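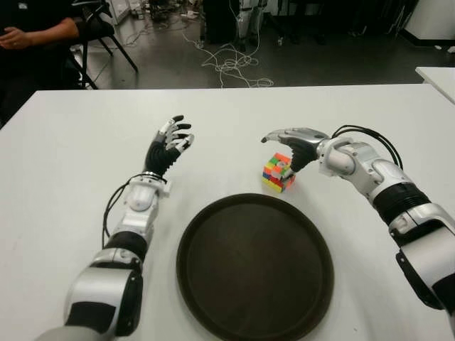
Where should the tray go, in front of the cube or underneath it?
In front. The tray sits flat on the table between the player and the cube, and the cube stands directly on the table top just beyond the rim. It goes into the tray only when a turn is finished or when the set is being put away.

Section 2: Setting up the table

This section covers the Storkik cube and tray set used at a table. For the rules of timed play, see the score booklet. For single-handed and shared play, see the end of this section.

What you need

One 3×3 puzzle cube, 57 mm along each edge
One round tray with a raised rim
A flat table at least 630 mm deep, measured from the player's side
A dry, soft cloth

Older sets supplied from the Zandthorpe shop came with a square felt mat in place of the tray. The steps are the same, but leave out step 4.

Preparing the table

1. Clear the part of the table you are going to use. Cups and open drinks should go on another surface.

2. Wipe the table top and let it dry. Crumbs and grit get into the gap between the layers of the cube and make it turn roughly.

3. Check that the table does not rock. If it does, put a folded piece of card under the short leg.

4. Turn the tray over and wipe the underside, then set it down with the rim facing up. Place it on the centre line of the seat, close to the near edge of the table but not overhanging it.

5. Press lightly on opposite sides of the rim. The tray should stay still. If it tips, there is something trapped underneath.

Note: A pale table top is easiest to play on. The dark tray stands out well against it, and so do all the colours of the cube. On a patterned cloth, the orange and red tiles can be hard to tell apart in poor light.

Placing the cube

6. Square up all the layers of the cube before you put it down. A cube left part way through a turn will stand unevenly and may catch when it is picked up.

7. Stand the cube on the table just past the far side of the rim. A small distance to the left or right of centre does no harm, and many players prefer it slightly towards the hand they pick up with.

8. Leave enough room on both sides for a hand to come in without brushing the rim.

9. Scramble the cube if this has not been done. Turn every face several times, in no set order, until the colours are mixed on all sides. Put it back in the same place.

Caution: Do not scramble the cube by taking it apart and putting the pieces back at random. It may then be impossible to solve, and the corner pieces can be damaged.

Starting position

10. Sit facing the table with the tray in front of you. Both hands should be able to reach the cube without leaning.

11. Hold your hands one on each side, clear of the table top, with the fingers relaxed and slightly curled.

12. Look at the cube for as long as your chosen rules allow, without touching it. You may move your head to see the side faces.
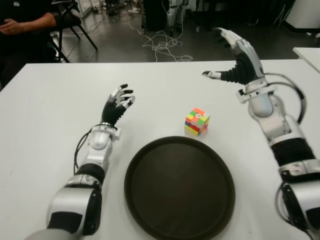 13. Reach over or around the tray and take hold of the cube by two opposite faces. Grip it by the whole face. If the fingers fall across two layers, the cube may turn as it is lifted.

14. Lift the cube straight up until it is higher than the rim, then bring it back over the tray. Make your turns there. If the cube slips, the rim will usually stop it rolling off.

15. When you have finished, lower the cube into the middle of the tray and let go with both hands. The turn ends when the cube is resting on the flat part of the tray. Leaning against the rim does not count under the Randcombe rules.

Caution: Do not drop the cube into the tray. Repeated knocks will mark the surface and loosen the centre caps.

If the cube is stiff

New cubes are often tight. Turn each face fully in both directions for a few minutes before the first game. If it is still stiff, put one small drop of Hauser cube oil between two layers, work it in, and wipe off anything that comes out at the edges. Do not use cooking oil or furniture polish.

If the layers feel gritty, blow through the gaps and wipe the outside with the dry cloth. The cube should not be put in water.

If the tray slides

Wipe the table and the underside of the tray again. On very smooth tables, place a thin sheet of non-slip liner under the tray and trim it so that none shows beyond the rim. Tape is not recommended, as it can lift the finish from both surfaces.

Playing with one hand

Move the cube towards the hand being used, so that it stands level with that side of the tray. The other hand may rest on the table but should not touch the tray or the cube. Steps 13 to 15 apply as before.

Shared play

Two players sit on the same side of the table, one at each side of the tray. The cube stays beyond the rim, near the centre line. The player on the left takes the first turn unless agreed otherwise. Anyone watching should sit back from the table, as knocks to the edge can shift the cube.

Putting the set away

Wipe the tray, square up the cube and place it in the tray before lifting both back into the box. Keep the box out of direct sun. Strong light will fade the tiles over time, and the pink and yellow are the first to go.

Replacement cubes are ordered under part number 1996. Trays are sold separately.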